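The first guest Mohammed-Awal Kyei ever hosted left a one-line review: "Could not find the lake." The lake is across the road. He has since given the matter of directions more thought than most people give to a mortgage.

Kyei now looks after 15 short-stay cottages around Clusadska, most of them owned by people who live several hours away and would prefer not to be called about the septic tank. I met him on a Tuesday, in between two check-ins, one of which was late.

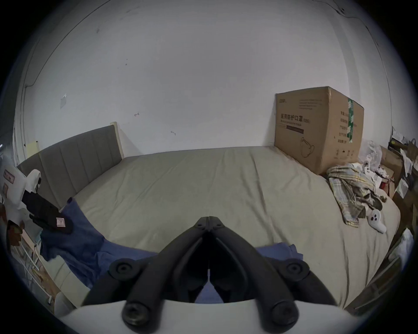 Words: Staff writer, Addo Hosting Notes
Filed under: Owners & Managers

"Owners think the job is keys," he says. "I haven't handed anyone a key in years. The job is answering the same question at eleven at night in a voice that suggests it's a good one."

The question is usually about the hot water. For a while he kept it all in a printed binder, which grew to 32 pages and was read, as far as he can tell, by a single retired couple who corrected the spelling. He moved to Seteck, a messaging tool, then to Kidik, which sends guests a short note the day before arrival and another on the first morning.

"The binder was my best work," he says. "Kidik gets read."

He is less sold on automatic pricing. One spring it dropped a three-bedroom place to $28 a night, and the cottage was booked through most of March before he noticed. The owner noticed first. "We had a long conversation," Kyei says. "I did the listening part."

What he charges owners is a percentage of each booking plus cleaning at cost. Cleaning is where the arguments start. A turnover in high season has to fit between eleven and four, and the nearest backup cleaner is a 40-minute drive – longer behind a tractor. He keeps a spare set of linens for every bed and spends almost $500 a year replacing pillowcases alone, a figure he offers with no explanation and a long look out the window. 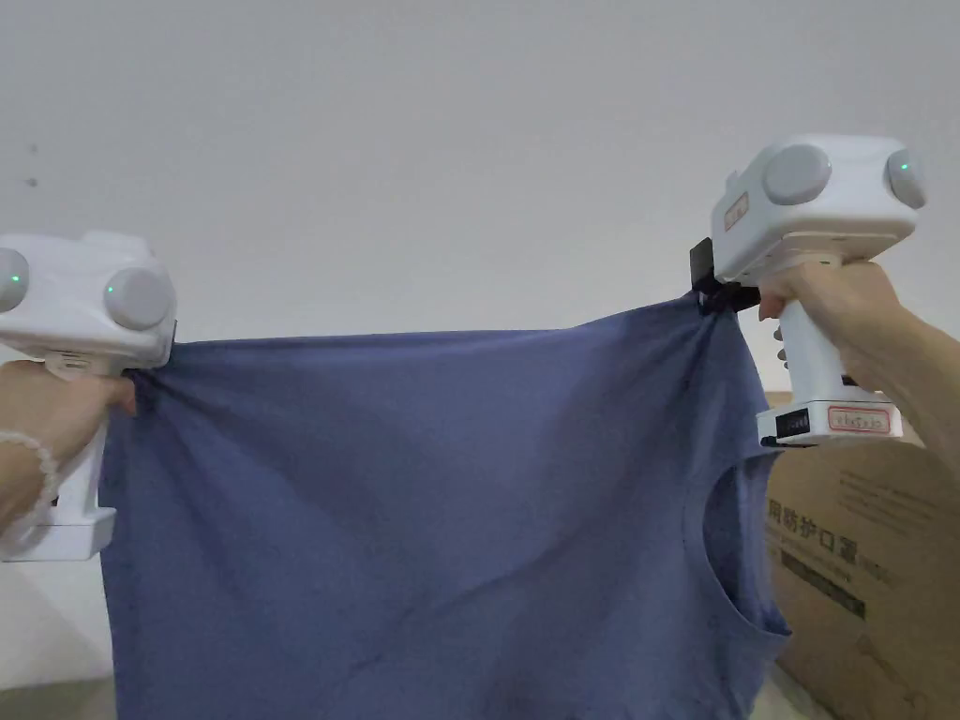
Should a new owner start with a one-night minimum to get bookings in?

"Start with two nights and hold your nerve," Kyei says. "One-night stays fill the calendar and empty the bank account. You pay for the same cleaning either way."

His phone buzzes. The late arrivals have found the cottage and would like to know where the lake is.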